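# Countertop Station Kit, Student Edition

Sold by the Grosport workshop store. Last revised August 2022.

The Station Kit is the set of parts our after-school robotics club uses for its kitchen tasks. We started putting it together for other clubs after several coaches asked what we had on our table. It covers the arm side only: gripper, wrist camera mount, controller, leads and the task cards. You supply the table and the kitchen things.

It is meant for students in grades 8 through 12 with one adult in the room. A team that has already built and driven a wheeled robot will be fine with it. A team with no wiring experience should plan on extra sessions for the first two cards.

## What is in the box

- Ong two-finger gripper, black, with mounting bracket
- Wrist plate for the camera, drilled for the Ong bracket
- Hunel controller, with power supply
- Lead set, labeled at both ends
- Spare finger pads
- 13 printed task cards and a coach's booklet
- Hex keys and a bag of screws

The arm is sold separately. The wrist plate fits the Lalel bench arm without changes. For other arms you will need an adapter, and we do not stock one. A drawing of the hole pattern is printed on the back page of the booklet.

## Setting up the table

Bolt the arm base down before you attach the gripper. Use a plain surface with no pattern on it and keep it matte if you can, since gloss gives the wrist camera trouble under ceiling lights. Put the main appliance to one side and leave the middle of the table clear. Students always want to fill the middle. They need it for moving and for setting things down.

Tape the corners of every item the first time you lay out a card, and write the card number on the tape. It saves a lot of arguing at the next session. 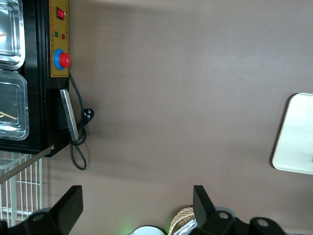 Task cards 5 to 9 are the countertop appliance set, and they are where most teams spend the spring. Each card starts with the arm parked over the table and the fingers open. The students pick their own targets and write them down before they move anything. The red knob cap on its blue base is a good first one, because it sticks out past the yellow panel and can be approached from the open side of the table. The shiny rims on the metal trays are harder for the camera, so leave them until the team has a detector that works on the knob. Power cords stay unplugged for the whole set, and the coach checks the plug before each run.

Card 9 asks for a full plan on paper: where the gripper goes first, where it must not go, and where the cord lies. Loops of cord are the most common thing for a finger to catch. We score the plan separately from the run, so a team whose arm stalls can still get most of the points.

## Specifications

| Item | Value |
|---|---|
| Fingers | 2, parallel |
| Finger color | Black |
| Task cards | 13 |
| Rated cycles, finger pads | 3,000 |
| Controller | Hunel |
| Fits | Lalel bench arm |

## Notes from the club

Davina Buchanan wrote the task cards and tests each one with the younger group before it is printed. Card 11 was rewritten in February after the old version took too long for a normal session. If your box has the old card, write to the store and we will mail the new one.

Lachlan Katene runs the spring meet. Teams bring their own arm and get almost 7 minutes at the table per run, which includes the time to park the arm at the end. Any gripper is allowed. Teams using this one may change the finger pads but must leave the bracket as supplied, so that the judges can swap in the test camera.

## Care

Wipe the fingers with a damp cloth and dry them. Do not use solvent on the pads. Check the bracket screws at the start of each session. If the gripper closes unevenly, run the zero routine in the booklet before you take anything apart.

Keep foil and loose paper away from the controller vents.

## Ordering

Clubs and schools can order by purchase order through the Grosport store. Please give the make of your arm and a name for delivery. Pads, leads and single task cards can be ordered separately. Returns are accepted if the controller seal is unbroken.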